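Why Do Vases Have Different Shapes?

A vase is a container for flowers. People have made them for thousands of years, first from clay and later from glass, metal and plastic. They come in many shapes, and the shape changes how the flowers stand.

A tall vase holds long stems up straight. If the rim is a little wider than the rest, the flowers can lean outward and spread apart. A short, round vase is better for a small bunch with short stems.

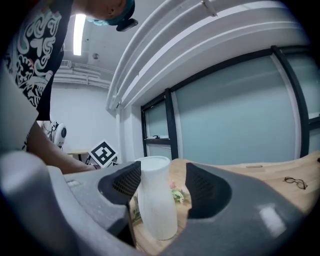
Some vases are smooth and some have ridges down the sides. Ridges give your fingers something to grip, and they catch the light. On a white vase they show up as thin shadows.

Real flowers need water. The stems pull it up to the leaves and petals through very thin tubes. Artificial flowers don't drink, so their vase can stay dry – but they do get dusty.

Try this at home

You need a plastic cup and 3 artificial flowers.

Put the flowers in the cup. Does it tip over? Take them out, drop in 10 clean pebbles, and try again. The pebbles make the bottom heavy, and a heavy bottom helps a vase stay up.

Words to know

Rim: the top edge of a vase.
Stem: the long part of a plant that holds up the flower.
Base: the bottom part that sits on the table.

Written by Thanakorn Thepsuriya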